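Where Do Lost Things Go? A Study of the Lost and Found at Trarulmont Hall

Final report, Introduction to Field Methods
Group members: Yu-ting Yau, Chun-yin Cheung, Benvinda Salgado
Submitted Sunday, May 10, 2020

Background

Trarulmont Hall has two places where lost items are handed in. One is the front desk on the ground floor, and the other is a shelf outside the laundry room. Neither had written rules when we started. Items stayed until someone took them, or until the desk staff needed the space and sent a bag to the thrift store on Lever Street.

Our question was simple: does the way lost items are stored change how many get back to their owners? We expected that things people could see would be claimed more often than things kept in a closed cabinet. Earlier class projects looked at what gets lost. We could not find one that looked at storage.

Method

We ran the study for 12 weeks, starting in December. For the first half, the front desk kept everything in the locked cabinet as usual, and a person had to describe the item before it was brought out. For the second half, low-value items such as gloves, hats, water bottles and chargers were put out in the open during desk hours. Phones, wallets, keys and ID cards stayed in the cabinet the whole time.

Each item got a paper tag with the day it came in, the place it was found and a short description. When it was claimed, the desk worker wrote the day on the tag and dropped it in an envelope. Chun-yin collected the envelope every week and typed the tags into a spreadsheet. Yu-ting checked the unclaimed items against the list, and Benvinda did the interviews.

We also sent a short survey to residents and got 60 replies. It asked whether they had lost something in the building that year, whether they had gone looking for it, and where they had looked first.

Containers

We spent more time on this part than planned. The first bin we tried was a deep plastic tub, and small items sank to the bottom. People had to dig, and several told Benvinda they gave up quickly. We then looked for something shallow with an open top. Wicker baskets like the one below were on our list because they are light and easy to move at closing time.
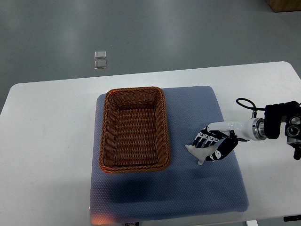 Results

Open storage did better for clothing. Gloves and hats were claimed more often in the second half than in the first, and the wait before a claim was shorter. Chargers showed no clear change. Water bottles were hardly claimed under either system, and in the interviews most people said they had just bought a new one.

The laundry shelf was a problem. Single socks made up most of what was left there, and the tags kept coming off. We left the shelf out of the final comparison.

In the survey, the most common first place to look was the resident's own room, followed by the last classroom they had been in. The front desk came third. Many residents did not know about the laundry shelf at all.

Limitations

The weather was different in the two halves, and that probably affected the gloves and hats more than anything we did. A person could also take an item from open storage that was not theirs. We had no complaints about this, but we had no way to check it either. Some tags were filled out with only the word "black" – these were counted but could not be matched to a location.

Recommendations

We suggest that the front desk keep low-value items in the open and continue to lock up the rest. Tags should have a printed line for the place found. The laundry shelf should either be checked weekly or removed, and a note about the front desk could go in the move-in packet.

Thanks to Yi-chun Peng at the front desk for keeping the tags in order, and to Cheng-en Lu for comments on the survey questions. The blank tag and the survey form are attached as Appendix A and Appendix B.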